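Workshop notebook > Fitting > Prustton utility room

Friday, 07:50

Prustton job, second week. Old units out, plaster patched on the sink wall. Floor checked again with the two-metre level: fall of 14 mm from the door to the outside wall. More than the survey sheet says (survey gives 6). Levelling compound will go down before any base units. Primer first, left until lunch.

Wall lengths re-measured at three heights. Sink wall 1,137 mm between finished faces at worktop height, 3 mm less at skirting. Nolte carcass plus two end panels fits with one scribed filler on the left. Filler to be cut on site, not at the bench. Last time it came out square and the wall was not.

Worktop overhang: drawing shows 613 mm front to back. Standard blank is 600. Either we order the deeper blank from Janivstead or bring the base units forward by less and lose the pipe void. Pipe void is needed. Waste run sits proud of the wall for most of its length and I don't want to notch the backs again. Deeper blank, then. Lead time to be confirmed.

Appliance bay: opening left clear at full height, no plinth across it. Isolating valve to stay reachable from the next cupboard through a cut-out in the side panel, 126 mm square, edges sealed. 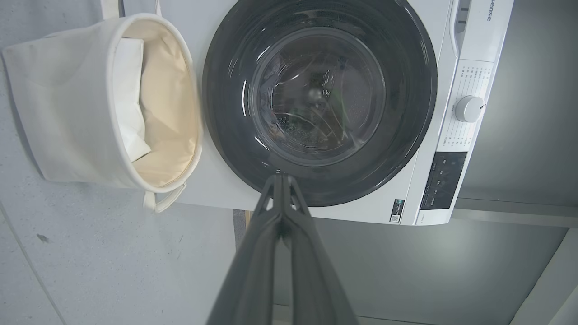 A note left in the margin by the Tenport bench disagrees about the cut-out: too small to get a hand and a pair of grips through together, and the edge banding will be knocked off the first time the valve is touched. They would put a removable back panel in the cupboard and leave the side whole.

Fair on the grips. Tried it on an offcut after tea. Hand goes in, hand plus grips does not turn. A removable back means losing the fixing rail on that carcass, so it would have to hang from its neighbour and the end panel. Possible with two connecting bolts front and rear. Will mock up before deciding.

14:30

Compound down in one pour, doorway end feathered by hand. Thin patch by the old boiler position where the screed drank the primer — may want a second skim. Not walking on it today.

Outstanding:
- confirm depth of blank with Janivstead
- socket behind the tall unit still at the old height, needs moving before panels go on
- check hinge side on the wall cupboard, drawing and order form differ
- more packers, the 3 mm ones

Recent entries
Prustton: strip-out and making good
Scribing fillers to uneven plaster
Nolte drawer runners, adjustment notes
Tenport bench: edge banding temperatures
Sealing worktop joints near a sink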